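Bin liner

A bin liner (also bin bag, or in North America trash bag or garbage bag) is a disposable bag placed inside a waste container to keep the container clean and to let the contents be lifted out in one go. Most are made from polyethylene film. Paper and starch-based liners are also sold, mainly for food waste.
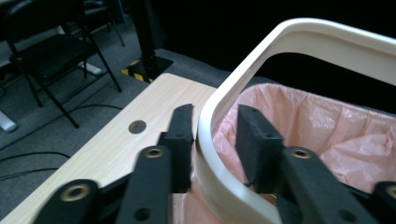
Before plastic film became cheap, household bins were usually lined with newspaper or not lined at all. Ash from coal fires made up much of the load, and hot ash would have burned through any bag. As homes moved to gas and electric heating, waste became lighter and wetter, and a waterproof lining began to make sense.

Materials

Two kinds of polyethylene are common. High-density film is thin, crisp and noisy to handle, and is used for small liners sold on a roll. Low-density film is softer and stretches further before it tears, so it is preferred for heavy sacks. Many black and grey sacks contain recycled plastic, as the dark pigment hides differences in the colour of the raw material. 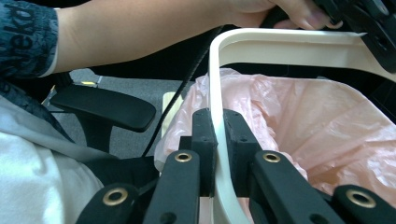
Thickness is given in microns or, in older British usage, by gauge. A thicker bag is not always a stronger one — the quality of the bottom seal matters as much, and most failures happen there. In his survey of household sacks, Horácio Meireles tested 37 types and found that seven split at the seal before the film itself gave way.

Sizes and fitting

Liners are sold by volume or by the width and length of the flat bag. A liner should be slightly wider than the bin and long enough to fold over the rim. If it is too short it slips down under load, and if it is too long it traps air beneath it and takes up space.
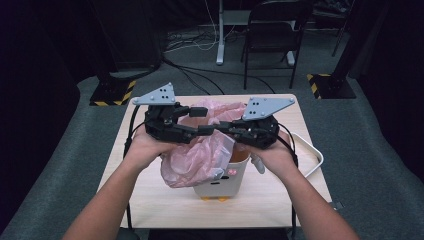 Closures

The simplest liners have a straight top and are knotted or closed with a wire tie. Tie-handle liners have a top cut into flaps. Drawstring liners have a hem along the opening, made by folding the film over and sealing it, with a plastic tape running inside.

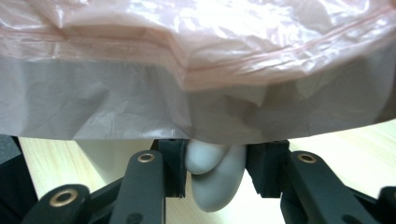
Colour is used in some places to sort waste, with separate shades for recycling, garden cuttings and clinical waste. Liners for bathrooms and bedrooms come in a wider range and are often tinted only lightly. A pale pink film of this sort is translucent, and it shines almost white along its folds where light catches it. Fully opaque sacks are chosen where the contents should stay hidden.

Disposal

Used liners are normally burned or buried with their contents. Liners sold as compostable need the right conditions to break down, and some councils do not accept them in food waste collections.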